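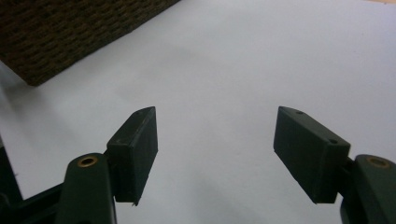
4 Arbeiten mit dem Handgreifer am Packplatz

Dieser Abschnitt gilt für alle Mitarbeiterinnen und Mitarbeiter, die am Packplatz Tirnano arbeiten. Er ersetzt das Blatt „Korbware von Hand einlegen“ vom früheren Ablauf. Bitte lesen Sie ihn ganz, bevor Sie den Greifer das erste Mal nehmen.

4.1 Was sich für Sie ändert

Bisher haben Sie jedes Teil mit der Hand in den Korb gelegt. Jetzt führen Sie den Greifer, und das System Govon zeichnet Ihre Bewegung auf. Aus diesen Aufnahmen lernt später der Roboterarm an der Linie Sopacua. Die Arbeit geht am Anfang langsamer – das ist eingeplant und wird nicht auf Ihre Stückzahl angerechnet. Pro Schicht arbeiten 2 Personen am Packplatz und wechseln sich ab.

Die Aufnahmen dienen nur dem Anlernen. Eine Auswertung nach Person findet nicht statt. Wenn Sie das nicht möchten, sagen Sie es vor der Schicht der Schichtleitung, dann bekommen Sie einen anderen Platz.

4.2 Vor dem Beginn

1. Räumen Sie die weiße Fläche zwischen Korb und Greifer frei.
2. Stellen Sie den Korb an den hinteren Rand, auf die linke Seite.
3. Öffnen Sie den Greifer ganz und prüfen Sie die beiden grünen Finger. Leichte Kratzer auf den Fingern sind erlaubt. Bei einem Riss tauschen Sie den Finger aus, Bestellnummer 3974.
4. Prüfen Sie, ob die messingfarbenen Ringe in den Fingerarmen fest sitzen. Nicht mit dem Schraubendreher nachdrücken.
5. Melden Sie sich am Bildschirm an und wählen Sie das Programm 338.

4.3 Aufnahme durchführen

1. Halten Sie den Greifer offen über die Fläche und warten Sie auf den Signalton.
2. Legen Sie mit der freien Hand ein Teil in die Mitte.
3. Fassen Sie das Teil mit beiden Fingern gleichzeitig. Nicht schieben.
4. Heben Sie es an und führen Sie es in ruhiger Bewegung zum Korb.
5. Öffnen Sie die Finger erst, wenn das Teil den Boden des Korbes berührt.
6. Kehren Sie zur Mitte zurück. Der zweite Signalton beendet die Aufnahme.

Hinweis: Ist ein Teil gefallen, brechen Sie nicht ab. Nehmen Sie es wieder auf und machen Sie weiter. Auch solche Aufnahmen werden gebraucht.

VORSICHT! Quetschgefahr. Greifen Sie nie zwischen die Finger, solange die Hand am Griff ist.

4.4 Pausen und Fragen

Nach 2 Stunden wechseln Sie den Platz, auch wenn Sie keine Müdigkeit spüren. Schmerzen im Handgelenk melden Sie bitte am gleichen Tag. Fragen zum Ablauf beantwortet Wulan Osman, jeden Mittwoch vor der Frühschicht am Platz Tremetti.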